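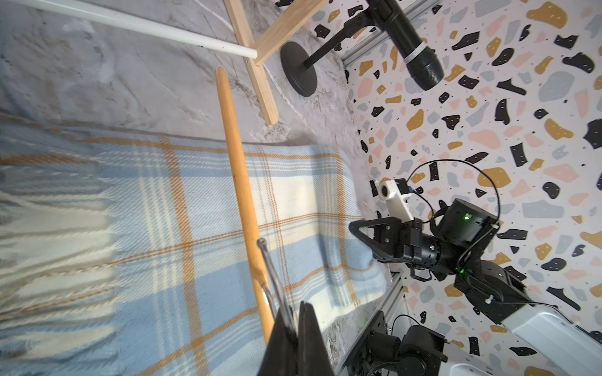
Figure 6. Fringed plaid blanket on a marbled surface.

6 Washing blankets and throws

This section applies to the Flanomier front-loading washer. Read section 2 (Installation and levelling) before running the first load.

6.1 Preparing the load

1. Check the care label. Do not machine wash any item marked dry clean only.
2. Shake the item outdoors to remove grit and pet hair.
3. Tie loose tassels into bundles with cotton string, or place the item in a mesh bag.
4. Wash strong colours separately for the first 2 cycles.

6.2 Running the cycle

1. Place the item in the drum in loose folds. Leave a hand's width clear at the top.
2. Add liquid detergent to the left compartment. Do not fill past the MAX line.
3. Turn the dial to BULKY and select COLD.
4. Press START. The door locks after 10 seconds.

Note: The display may show UB if the load is unbalanced. Press PAUSE, wait for the door to unlock, redistribute the item and press START again.

CAUTION: Do not use fabric softener on wool – it flattens the pile and leaves residue in the dispenser.

6.3 Drying

1. Remove the item promptly and support its full weight with both arms.
2. Dry flat or over two parallel lines, out of direct sun. Colours at the fold may fade otherwise.
3. Untie the tassels while damp and comb them with your fingers.

For drum cleaning, see section 10.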